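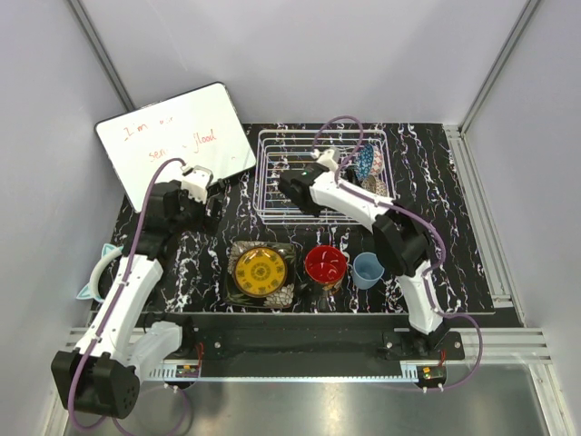 Simin Heydari's note on the last version of this section was short: if 2,000 episodes of dishes going into a rack don't teach the arms to load a rack, another 2,000 of the same won't either, so please stop writing "collect more data" as if it were a repair. Her note stands, and the old troubleshooting entry has been removed.

## 4. Recording demonstrations at the dish station

This section covers a recording session on the two-arm station: setting the table, driving the arms, keeping or throwing out an episode. It assumes the arms are already homed and the Kukeneck recorder starts without errors. If it doesn't, go back to section 3.

What you get at the end is a folder of recordings. Whether they are any good is a separate question, and the recorder can't answer it. A green check mark next to an episode means the file was written.

### 4.1 Before you start

1. Put the rack toward the back of the table, where both grippers can reach it.
2. Set the loose tableware along the front. Bowls, mugs, cups and plates are all fine. Stacking a bowl on a plate is allowed, but log it as a stack.
3. Decide what is already in the rack and leave it there for the whole block. A rack that starts with bowls in it is a different task from a bare one, and the two get different task names.
4. Follow each cable from the wrist down to the base with your hand. There should be a loose loop at the elbow. Turn the elbow through its full travel by the jog buttons and watch the loop.
5. Clear anything lying over the table edge that isn't on the task sheet, or add it to the sheet as clutter. Either is acceptable. Leaving it there and writing nothing is how we ended up with the Hinness set, which is still on the server and still no use to anyone.
6. Open Kukeneck, pick the task name from the list, and type your initials.

> **Caution:** Keep hands off the table while the arms are live. The soft stop slows the arms first and then stops them. Use the red button if somebody's fingers are involved.

> **Note:** The task name list comes from the Ninov sheet. Don't add your own. "Bowls to rack", "bowl in rack" and "rack bowls NEW" were one task under three names for most of a spring.

### 4.2 Recording an episode

1. Bring both arms to the ready pose and wait for the tone.
2. Press **Start**. Hold still for a full second.
3. Move the first item. Use whichever arm is nearer, unless the task sheet names one.
4. Set it in the rack on edge, if it's a bowl or plate. Mugs and cups go upside down.
5. Open the gripper completely before pulling away.
6. Carry on until the sheet's goal is met, then return both arms to ready.
7. Press **Stop**, and mark the episode *keep*, *recovery* or *discard*.

One block is 33 episodes. Take a break between blocks. The vendor's guide says an operator can record for a whole shift without loss of quality, and gives no numbers. Our own late-afternoon episodes are slower and have more regrasps in them, as you would expect from anybody.

### 4.3 What to mark

**Keep** means the item got where it was supposed to go and you'd be content to see the arm do it exactly that way again. Watch the replay before you decide. People are generous to themselves from memory.

**Recovery** means you fumbled, noticed, and fixed it inside the same episode. These are worth having. Don't stage them, though. Staged fumbles are easy to spot on replay: the gripper goes straight to the wrong place, waits, and then goes straight to the right one. We have no evidence that training on those helps, and Hilde Jansen's comparison in July found nothing either way.

**Discard** is for everything else, including:

- a dropped item you had to pick up by hand
- a cable that caught or went tight
- a camera view blocked for more than 5 seconds
- any episode where you forgot which arm you were driving

Do not discard an episode for looking clumsy. If you throw out all the clumsy ones, the success rate on the sheet goes up and the arms learn nothing about the clumsy spots.

### 4.4 Changing the layout

Change the layout every 3 episodes. Move at least one item by more than its own width, and turn the mugs so the handles face a different way.

The Kuipers layout script will print positions for you. Use it. "I put things down at random" has been checked against the recordings, and people put the mug in the middle.

> **Note:** Don't rely on the software's *diversity score*. It can be raised by swapping the colors of the tableware with every item in the same place. Colors do matter some, but the arm still has to find a bowl that's been moved.

### 4.5 Checking a block

1. Replay five episodes picked by the recorder. Don't pick them yourself.
2. Confirm that the two wrist views match the arm they're named for. They have been swapped before, following a cable change.
3. Compare the start and end of one episode against the task sheet.
4. If two or more of the five are wrong in the same way, hold the whole block and write down what you saw in plain words. "Bad grasp" is too short.
5. Upload.

A held block isn't a black mark against the operator. It does come off the weekly total, and the weekly total is what gets shown to visitors, so expect to be asked about it. The total has never predicted how the arms do on a layout they haven't seen.

Results on unseen layouts are in section 6, with the failures left in.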